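The woman who saves the bottles

She has the kettle on before I have got my coat off, and by the time the tea is poured we are already talking about bottles. Plastic ones, mostly. She runs the refill and reuse workshop at Lukumay, in the old seed merchant's building on the Grillham road (the date over the door is 1891), and she would rather not have her name in print. "Put down that I'm the bottle lady," she says. "Everyone round here does."

It started in her own kitchen. She had moved to Grillham with two small children and a habit of rinsing things out and keeping them, and one April she opened the cupboard under the sink and 46 empties came out on to the floor. "I sat there among them and thought, well, either these go in the recycling this afternoon or I find out what they're good for." She found out. Watering cans for seedlings, funnels, scoops for the hen feed, a rain gauge that is still nailed to her fence. A neighbour wanted a scoop, then the school at Tokville wanted thirty, and after that she needed a bigger table.

What I love about the way she talks is how closely she has looked at things the rest of us chuck away. She can go on for ten minutes about shoulders — the part where a bottle narrows towards the neck — and why a good sloping shoulder makes a better funnel than a square one. She has strong feelings about handles. She has even stronger feelings about glue, and keeps a jar of the worst labels she has ever peeled, all rolled up together into a sticky grey ball the size of an orange.

"Caps are where people go wrong," she says. "They throw the cap away and keep the bottle, and then they've got half a thing."
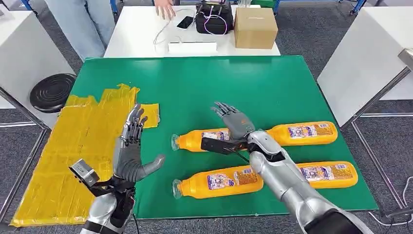 Sorting is her favourite part of the week, and she is very firm about how it should be done. Everything comes out of the bags and on to the bench, nothing gets stacked, and each bottle is looked at by itself before anyone decides what it might become. She likes them lying down with the caps all facing the same way, as the two orange ones are, with their pale blue caps to the left. "You can compare necks like that. You can see straight away if you've got a pair, and a pair is worth having, you can make bookends or a set of skittles or whatever you like." Orange pleases her a great deal. Clear plastic is useful, she says, but colour is what gets the children to the table, and a label with a cartoon on it will have them arguing over who gets to keep it.

So do the labels stay on? "If they're pretty, yes! Why would you take off a nice picture?" She used to soak everything overnight in a tin bath, labels and all, until she noticed that the plain ones were always left on the shelf at the end of a session. Now only the dull ones get the bath. Warm water, a spoonful of washing soda, and an old bank card for scraping. Never a knife, and she has a scar on her thumb to explain that rule.

There are 4 sessions a month at Lukumay now, and a smaller one at Zorside, over the river, where the hall has better light but no sink. She carries the water across in big containers in the back of her car and says it is good for her arms. The Zorside lot are keen on gardening things, so they cut a lot of cloches and plant labels. At Lukumay it is games and toys, plus one retired couple who have been building a model lighthouse since the spring and will not be hurried.

I ask what she would tell someone who wants to begin at home. She thinks about it while she tops up the pot.

"Wash it the day you empty it. That's most of it, really. Let it drain upside down with the cap beside it. And don't save everything — I did, and I couldn't shut the cupboard. Keep the shapes you like." She gets up and takes a squat little bottle off the windowsill, cut down and sanded round the rim, with three pencils and a paintbrush in it. It was the first one she ever made. She was 41 at the time and had never, she says, made anything in her life apart from cakes.

The pot is empty again. She rinses it, wipes down the table, and asks whether I have any bottles in the car.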